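# Chapter 2: Soft Goods at the Bench

## 2.1 Where handling resists automation

Most of the early gains from automation at work came from parts that keep their shape. A steel bracket looks the same to a machine on its first pass as on its last, and a fixture can be cut to suit it. Cloth has no such fixed shape. It folds, hangs and bunches under its own weight, and the outline seen by a sensor may bear little relation to the outline on the cutting pattern.

Chapter 1 dealt with transfer lines and the fixed tasks around them. The present chapter deals with the bench, where a person picks up an item, turns it, judges it and puts it down again. The running case is the finishing department at Pundine, a supplier of fabric covers and small fittings, which introduced assisted handling at its Cisov site over 2 years. The department employed 174 people when the change began.

Three terms are used throughout. A *presentation* is the position in which an item reaches the worker or machine. A *grasp* is the chosen point and direction of hold. A *recovery* is any action needed to return an item to a known presentation after a grasp has failed. In manual work the third of these is seldom recorded – a worker shakes out the cloth and carries on – and for this reason it is often missing from the time study on which an automation plan is based.
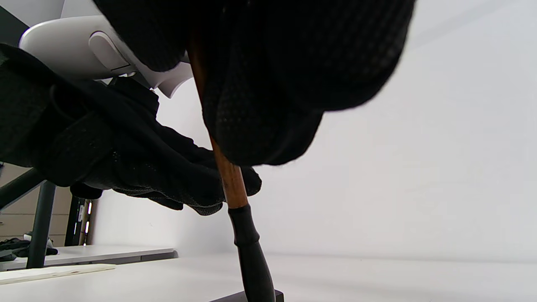

Dark knitted or mesh fabric is a common source of recoveries. Its folds return little light, so the edge of one layer is hard to tell from the shadow of the next. A worker settles the matter by touch. A machine that relies on a camera alone must either be given better lighting, be given a second view, or pass the item to a person.

At Cisov the last of these was adopted first. Items that could not be classed were sent to a side bench, and two posts were set up to deal with them. The posts were graded as unskilled. By March of the following year both had been regraded, as the people in them were making most of the decisions that the written procedure had assigned to the machine.

## 2.2 What changes for the worker

The effect on the individual job may be considered under pace, content and responsibility.

**Pace.** In the older layout the worker drew items from a bin at will. With assisted handling, the flow is set upstream. Short rests that were once taken between items are lost unless a buffer is provided. The Reinholz layout, discussed in Section 2.4, places a buffer on each side of the bench.

**Content.** Simple items leave the job and difficult ones remain. The average time per item at the bench therefore rises, even where output for the department as a whole improves. A piece rate fixed before the change will then underpay the worker and must be set again.

**Responsibility.** Where a machine and a person share a task, faults must be traced to one or the other. The Ostent record sheet, reproduced at the end of the chapter, has separate columns for presentation, grasp and recovery. Staff at Cisov asked for a further column for items received already damaged, and it was added.

Section 2.3 sets out the method for timing recoveries at a manual bench. Readers who have not carried out a time study should first work through the exercise on sampling in Chapter 1.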